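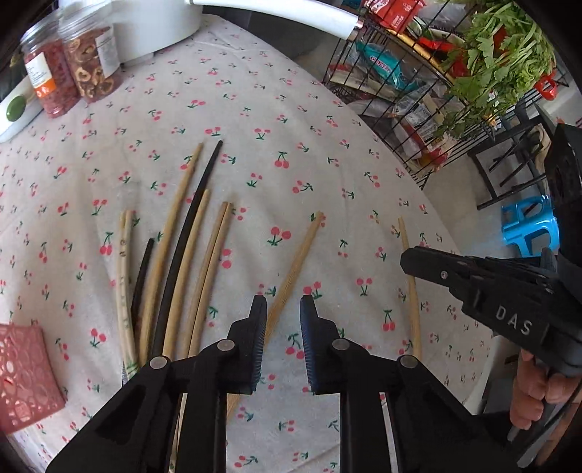
Myrtle Haddad had been in her sister's house for three days when the letter came from Clernov. It was addressed to Ruth, who had died in September, and it said that the water softener in the basement was due for service. Myrtle read it standing up. Then she sat down at the kitchen table, which still had Ruth's cloth on it, the white one with the red cherries in pairs, and a heap of chopsticks and skewers across the middle that she had meant to sort before lunch. One of the pale ones had something written on it in small dark marks. She turned the letter over and began a list on the back.

Call Clernov. Call the bank. Find the key to the shed.

She had the car until Monday. After that she would have to take the bus into town or ask Dolores Begay next door, and she did not like to ask.

The woman at Clernov wanted the account holder.

"She passed away," Myrtle said.

"I'm sorry for your loss. Are you authorized on the account?"

"I'm her sister."

"I can see a balance of 446 dollars," the woman said. "But I can't discuss it with you."

"You just did."

There was some typing. The woman said she would send a form.

Myrtle wrote 446 on the list and drew a box around it. Ruth had always paid on time, or had said she did. For thirty years she had told Myrtle over the phone how to run a household – what to put away each month, when to change a furnace filter, which kind of roofer to avoid. Myrtle had mostly held the receiver and watched television with the sound down.

The key to the shed was not on the hook. It was not in the coffee can or the desk either. In the desk she found a folder marked Culletti, and in the folder were receipts, all in the same slanted hand. Seven hundred dollars in March. Four hundred in May. Four hundred again in June. None of them said what the money was for. The last one said "balance 2,362" and under it, in Ruth's writing, "after Labor Day."

She put on her coat and went next door.

Dolores was on the porch taking the dead leaves off a geranium. She was a broad woman with a bad hip, and she did not get up.

"Who's Culletti?" Myrtle said.

"Boat man," said Dolores. "Out on the lake road."

"What boat?"

Dolores dropped a leaf into the bucket. "She didn't tell you about the boat."

"Ruth couldn't swim."

"No. She was going to wear the vest."

Myrtle sat down on the step. Across the street a man was trying to back a trailer into a driveway and kept getting it wrong. They both watched him for a while.

"It isn't big," Dolores said. "It was Okafor's, the one who had the drugstore. The bottom was bad and Culletti's been fixing it. She'd go out there Thursdays and sit in it. On the stand, in his barn. She'd take a sandwich."

"What did she want it for?"

"I asked her that. She said she wanted to go across and see the house from the other side."

"You can't see the house from the lake."

"I told her that too."

The man with the trailer got out, looked at it, and got back in.

Myrtle drove to the lake road the next morning. The barn was easy to find. Culletti turned out to be younger than his handwriting, with sawdust in his eyebrows, and when she said who she was he wiped his hand on his shirt before he held it out.

"I heard," he said. "I didn't know who to call."

The boat stood near the back under a work light. It was green and shorter than her car. Somebody had painted over the old name and penciled in a new one, very faint, to be filled in later. GUDANCE.

"It's missing an I," Myrtle said.

"I mentioned that. She said to leave it how she wrote it."

Myrtle had never known Ruth to misspell a word. She had never known her to let anyone mention it, either. She walked along the side with her palm on the wood until she got to a stepladder.

"Is that how she got in?"

"Yes, ma'am. I'd hold it for her."

He held it. It took Myrtle some time, and she had to put her purse down first. There was one seat across the middle with a folded towel on it. She sat on the towel and put her hands on her knees. From there she could see a row of paint cans, a calendar from a feed store, and the open door with the road going by.

"I owe you 2,362 dollars," she said.

"There's no hurry on it."

"No, I'll write you a check." She looked in her lap for her purse and remembered it was on the floor. "Is there a vest?"

"It's under the seat."

She reached down and felt for it. It still had the tag on.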